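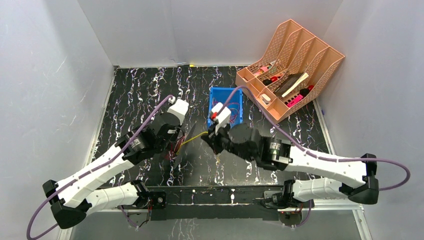 Report of a visit to the Tirkgate cell biology laboratories

Purpose of the visit

The Skosesari Institute was invited in January to send a small party to the Tirkgate laboratories, where a new suite for the study of cell membranes and lipid transport has been in use for two terms. The party was led by Dr Petronella Hendricks and was received by Pádraig Carroll, head of laboratory services. This report is intended for members of the Institute who may wish to send students or samples to Tirkgate, and records the main points of the tour and of the discussion that followed.

Arrival and introduction

Visitors were met at the main entrance at 9.30 and given a short safety talk. Coats and overshoes were issued before the party entered the culture rooms. Mr Carroll explained that the suite serves 59 registered users, most of them working on the way cholesterol moves between the membranes inside the cell. A smaller group studies the storage of fat in lipid droplets and has its own bench space at the far end of the corridor.

Culture rooms

There are 2 culture rooms, kept strictly apart. The first is for established cell lines and the second for primary cells taken from donated tissue. New lines are held in quarantine until they have been tested for mycoplasma, and no exception is made for material arriving from partner laboratories. Dr Hendricks asked how often stocks are renewed. The practice at Tirkgate is to return to frozen stock after a fixed number of passages, which is written on the door of each incubator together with the name of the person responsible.

The frozen collection holds almost 700 vials. It is recorded in a local system called Simiyu, which links each vial to its donor consent, its freezing date and the results of any later tests. The party was shown a search of the records and found it quick to use, although the notes entered by earlier staff vary a good deal in quality. Work to correct them is under way.

Microscopy

The microscope rooms are on the lower floor, where vibration from the road is less. Live cells can be followed overnight at a steady temperature, and staff demonstrated the method by which a fluorescent form of cholesterol is traced from the outer membrane to the interior. It was pointed out that such labels may alter the behaviour of the molecule – a caution that is printed in the user handbook and repeated during training. Results are therefore compared with those from unlabelled cells before they are reported.

Bookings are made through the service office. Outside users may reserve mornings only, and must complete half a day of instruction on the instrument concerned.

Sample preparation

In the preparation area the party saw the extraction of lipids from cell pellets. Up to 200 samples may be accepted in one submission, provided that they arrive on dry ice with a completed form. Several members remarked that the form was long. Mr Carroll accepted this, and said that a shorter version was being tried with users at the Sustudstead field station, whose samples come mainly from fish liver.

Discussion

After lunch the party met laboratory staff for an hour. Much of the discussion concerned the separation of membranes by density, a step in which the two institutions have obtained different results from the same cell line. It was agreed that each would prepare material by the other's method and exchange the fractions for analysis. Dr Hendricks will send the Skosesari protocol, including the composition of the buffers – the published version omits one of them.

The question of student placements was also raised. Tirkgate is able to receive students for periods of up to six weeks outside the examination season. Accommodation is not provided. Applications should be supported by a letter from the supervisor and should reach the service office before the end of the preceding term.

The Institute wishes to record its thanks to Mr Carroll and his colleagues for their hospitality. Members who would like a copy of the user handbook should apply to the Institute library.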